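The Number at the Bottom

Xiomara Castellanos had until four to make the number smaller.

The number was on the whiteboard, and on her phone, and on the back of her hand in pen where she'd written it during the call with Bekex so she wouldn't blurt out something else. Laundry line, single arm, folding table, install. Delivery in July if she signed this afternoon. If not, Mansour got the slot — that was how the sales guy put it. Mansour's asking. Mansour's always asking.

Mansour Linen was four blocks over and had taken two of her nursing homes since winter. She didn't need the reminder.

She pulled the sheet up again. Line one, the arm. Couldn't touch it. Line two, table. Line three, "end effector package, adaptive," which meant the hand. The hand cost nearly as much as the arm did. She'd asked why and got a twelve minute answer about cloth. Cloth doesn't hold still. Cloth isn't a box. She had run a laundry since she was a kid standing on a crate, she knew what cloth was.

"Skip the hand," her brother said from the doorway. Eating something. Always eating.

"It's an arm, Teo. What's it going to do with no hand. Wave?"

"Get the cheap hand."

The cheap hand was Clondden's. Two fingers, flat pads, pins you could pop out and replace yourself. She had the catalog page stuck to the fridge with a pizza magnet. The Bekex guy had laughed, not meanly, when she brought it up. Sure, he said. If you want to fold towels.

But she didn't fold only towels. She folded whatever came in the bag. Residents' own stuff, that was the whole contract — personal garments, returned by name. Blankets from grandkids. One black shirt that a man in room 20 asked about every time the truck came, was it in there, was it pressed.

She opened the folder from the trial and went through it again.

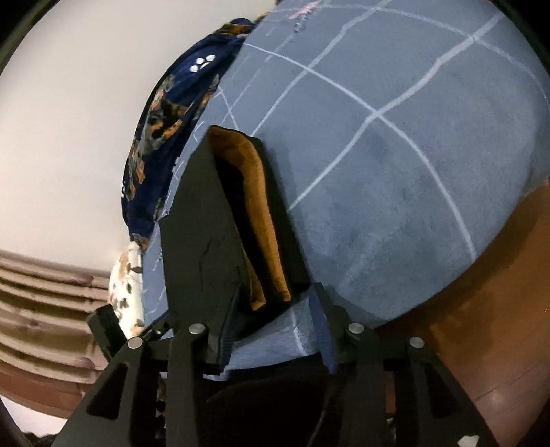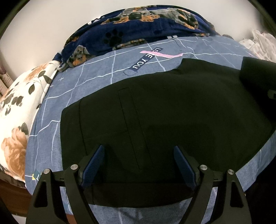 OK. So two fingers, flat pads, on real stuff on a real bed. That was the part that got her. Every demo from Bekex had a white towel on a white table under lights like a dentist's. Same towel every time, she'd swear to it. Nobody's mother owned that towel.

She did the math on the envelope. With the Clondden hand she could get two of them, one spare, and still come in under the loan. Without the adaptive package the service plan dropped a tier too. The guy hadn't mentioned that, she found it in the small print at the bottom of page six.

Then the things that weren't on the sheet. Electrician. Somebody to cut the concrete. The dryer by the wall would have to move and the dryer by the wall had not been moved in her lifetime. A week of folding by hand while everybody stood around watching a machine learn where the table was. She wrote WEEK and circled it. No figure next to it yet.

"What about Dolores," Teo said.

"What about her."

"She's gonna think it's her job."

"Its not her job. It's the night job. Which is empty. Which I have been doing." She heard how that came out. She put the pen down, picked it up.

Dolores had been out by the folding tables all afternoon and surely heard every word, the office wall was basically a curtain. Sure enough. She leaned in with a stack of pillowcases against her chest.

"How many an hour?" she said.

"What?"

"The machine. Pieces an hour."

Xiomara looked. It took her a minute to find it. "525 a shift. Mixed."

Dolores thought about it. She had that face she made over stains.

"That's slow," she said.

"It's nights. It's all night long."

"It's slow. Tell them it's slow, make them take something off." And she went back out, and the radio came up a notch.

Three thirty-eight. Xiomara crossed out line three. Wrote Clondden x 2 above it, small, with a question mark, then went over the question mark until it was just a blot. Added it all up. Added it again becuase she didn't trust the first one. Still big. Smaller, though. She could look at it without her stomach going.

She called Skenmont first. The credit union, the one on the corner with the fish tank. On hold. Fish tank music, she always thought of it as. Teo sat on the desk and she pushed him off it.

"Hi," she said when somebody picked up. "It's Castellanos Laundry, it's about the equipment loan. I've got a different number for you. No — lower. Yeah. I'll wait."

She switched the phone to the other ear and started rubbing the old number off her hand with her thumb.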